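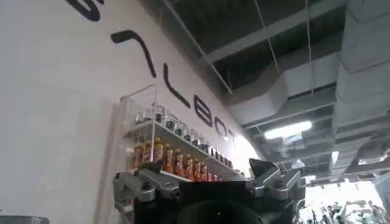

Big black letters on the white wall, with a clear acrylic display shelf below.

Grukero - court notices as plain text

Hello! I'm Roy Tindall, and Grukero is my collection of 2,189 public court notices about seized property, frozen accounts and unpaid orders. I started it because I was fed up with reading the same notice in five slightly different layouts (and then losing the one I wanted).

What you get

One row per notice. The columns are notice_id, court, date_issued, type, property_kind and body. Names of private people are swapped for initials, so please don't write to me asking for the originals - I don't keep them.

The type column is the one I fuss over most. I labelled 505 notices by hand and let Pyo, my little sorting script, do the others. It's pretty good on seizure orders and rather hopeless on appeals, which it likes to call adjournments. If a row has checked = 0, treat the label as a guess.

Getting started

Unzip the folder, open notices.csv in whatever you like, and off you go! The file is UTF-8. If you'd like the smaller set for trying things out, sample.csv has 400 rows, all of them checked.

Known niggles

Some dates are the hearing date and some are the day the notice went up. Older rows from the Jirnatier archive have no court name at all, just a number, and I still haven't found the list that goes with it. Long notices used to be chopped at 500 characters, but I fixed that in January and re-ran the lot.

Stumosier users: the import plug-in wants semicolons, so use notices_semi.csv instead.

Corrections are very welcome, just send me the notice_id and what's wrong with it.

Last updated April 23, 2020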